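Rechter Greifer lässt die Tüte nicht los

Yichen Shen
2018-03-17
Unser Zweiarmer soll den Tisch abräumen: Krebsschalen, Coladose, Becher. Die Folientüte hält er dabei fest wie ein Erbstück.
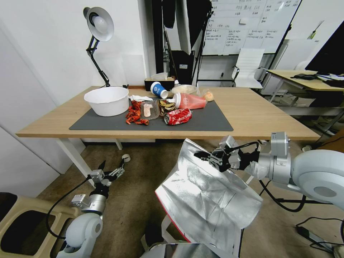

Befehl »öffnen« wird quittiert, dann Fehler 160, dann Stille. Links läuft alles. Neustart schon 6-mal, Laune entsprechend.

Kioko
Neu starten.

Bruladus
Hatten wir im August auch. Schau dir die Kabel am rechten Arm an, bei uns war eines am Ellbogen gequetscht.
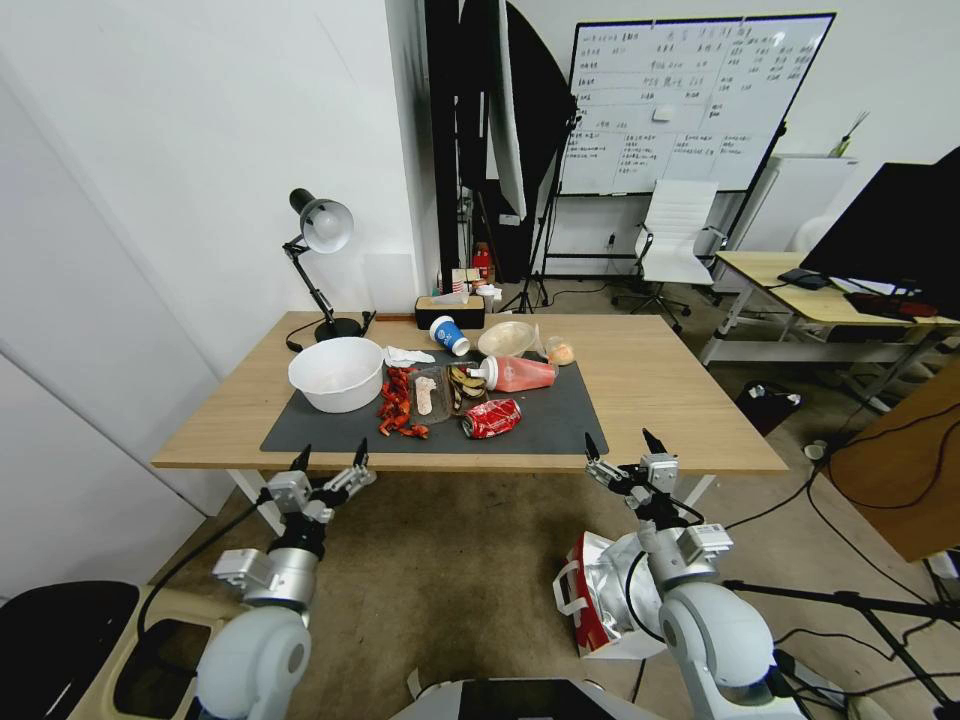 Vorher Not-Halt drücken und Finger raus, der Greifer holt den Befehl sonst gern nach. Meiner tat das mit 200 ms Verspätung und meinem Daumen. Ist das Kabel heil, Greifkraft auf Stufe 4 senken und neu referenzieren.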